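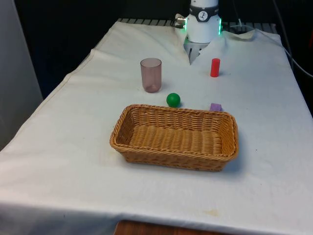

*Cup, ball, cube, cylinder and basket on the white cloth.*

**Zosum releases Follora, a free label checker for people who train their own models**

2019-05-30

Hi, I'm Abenezer Kahsay, and I get to write this one myself because I've been pestering everyone at Zosum about it for ages. Follora is out today! It's a small program that reads the labels in your training data and tells you which ones look wrong.

If you've ever trained a classifier, you know the feeling. The accuracy gets stuck, you try a bigger network, you fiddle with the learning rate, you go to bed annoyed. Then you open the spreadsheet and find a pile of customer complaints marked "praise" – and your poor model has been learning from them the whole time.
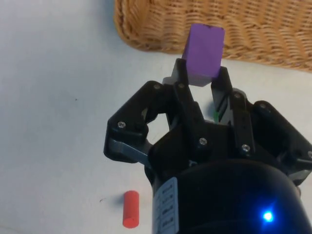
*Photo: Zosum*

Follora splits your data into 5 parts and trains a simple model on four of them. It asks that model what it thinks of the part it hasn't seen, then repeats until every row has had a turn. Where the model is very sure and your label disagrees, the row goes on a list. You read the list and decide. Follora never changes a label by itself (I was asked to add a button for that, and I said no).

The idea is an old one and I'm not claiming it. What I wanted was a version my friends could run on a laptop without writing code, so you drop in a file, pick the text column and the label column, and go make coffee. 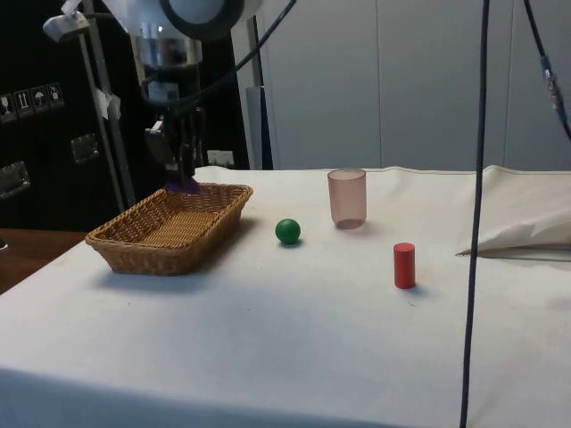

*Gripper with purple fingertips at the rear rim of the basket.*

We tried it first with Vasiliu, a translation shop that sorts incoming mail by topic. They gave us nearly 400 messages, all labeled by hand, and Follora flagged 12 of them. A few were real mistakes, and a few were messages that fit two topics equally well, so they ended up rewriting their topic list. I loved that!

A word on limits. Follora handles short text in English only for now, and it's shaky with tiny sets. Under 300 rows you'll get a warning, and please do read it. It's also no help if the same mistake runs through all your labels, because the model will happily learn it too.
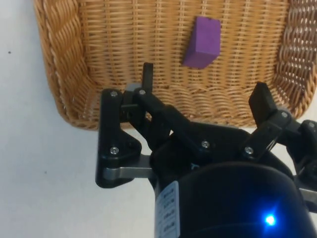
*Purple block on the floor of the wicker basket.*

Follora is free for personal and classroom use. Companies can get a paid license through our partner Jallmont, who will also be answering support mail. Image labels are next on my list, and I'm hoping to have a test version ready in July – if you have a messy set you'd be willing to share, I'd really like to hear from you.

**Press contact:** Abenezer Kahsay, Zosum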